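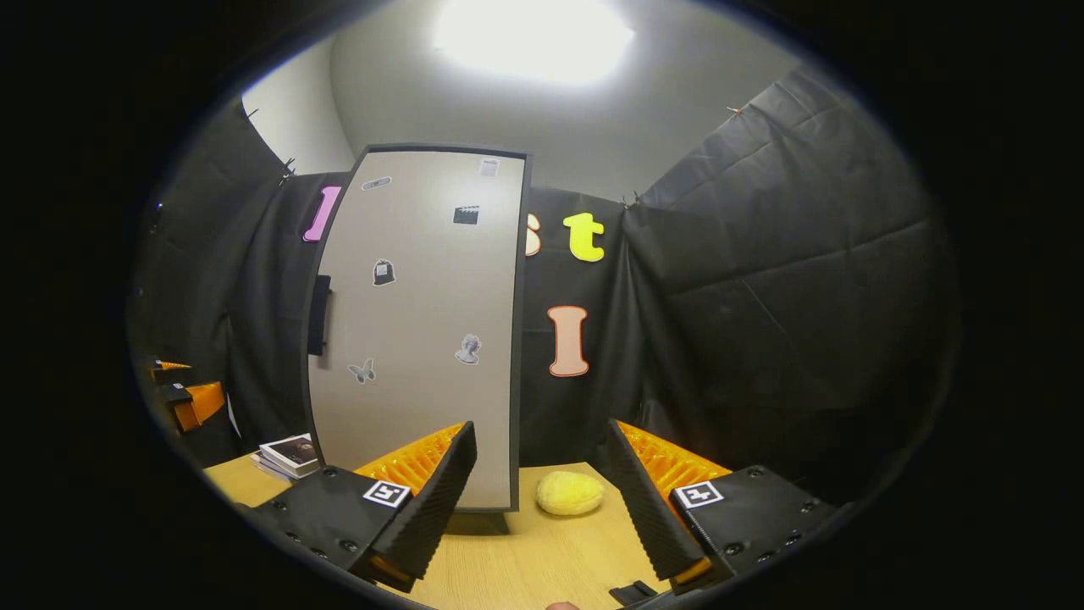

Une balle en peluche jaune sur une table en bois clair.

Le jouet utile, ou comment gâcher un après-midi

Il y a quelques semaines, dans une boutique de Hulirham, j'ai retourné la boîte d'un jouet pour enfants de deux ans. Au dos, 573 mots. Je les ai comptés le soir même, parce que le sujet commençait à m'agacer et que je voulais un chiffre. On y parlait de motricité fine, de confiance en soi, de pensée logique, de « préparation aux apprentissages fondamentaux ». Dans la boîte, des anneaux à empiler.

Je n'ai rien contre les anneaux. Mes enfants en ont eu, je les retrouvais sous le canapé. Ce qui me laisse perplexe, c'est l'idée qu'il faille désormais une justification pour les acheter, et que cette justification ressemble à un projet de carrière.

Le catalogue Grilline de cette année compte 684 références pour les moins de six ans. J'y ai cherché un jouet qui soit présenté comme amusant, sans autre promesse. J'ai fini par trouver un canard de bain, et encore, il « éveille aux phénomènes de flottaison ». Chez Hofstetter, on vend un coffret à 600 francs avec un livret pour les parents, un calendrier d'activités et des cases à cocher. Cocher quoi ? Que l'enfant a joué comme prévu, je suppose.

On me répond que le jeu est une affaire sérieuse et que les petits apprennent en jouant. Très bien, j'en suis persuadé. Mais ils apprennent aussi en mangeant, en s'ennuyant dans la voiture, en regardant leur grand-mère éplucher des pommes de terre, et je n'ai pas encore vu d'économe vendu comme outil de développement sensoriel (j'écris cela avec prudence, le catalogue de janvier n'est pas sorti). Du fait que l'enfant apprend partout, on a tiré la conclusion étrange qu'il fallait lui acheter de quoi apprendre.

Une balle en peluche ne promet rien. On la lance, on la perd, on la mord, on la donne au chien et on la reprend au chien. Je ne connais pas d'objet plus difficile à accompagner d'un livret, et c'est sans doute pourquoi les rayons lui font si peu de place. La marge doit y être maigre.

Que l'on ne me prenne pas pour un nostalgique. Les jouets de mon enfance étaient souvent laids, parfois dangereux, et la moitié cassait avant la fin des vacances. Je doute simplement que l'inquiétude des parents soit une bonne conseillère, et je doute encore plus des gens qui en vivent. À la ludothèque d'Urkthorpe, dont l'inventaire affiche 1293 pièces, on m'a montré l'étagère des jeux d'éveil. Les boîtes y sont impeccables. Les petites voitures, elles, n'ont presque plus de peinture.

Je sais bien ce que vaut une observation pareille. Les voitures sont peut-être plus vieilles, les boîtes plus solides. Il faudrait regarder les fiches de prêt, ce que je n'ai pas fait - on ne m'a pas proposé de les voir et je n'ai pas insisté. Mais avant de dépenser 600 francs pour des cases à cocher, j'aimerais que le fabricant, lui, les regarde.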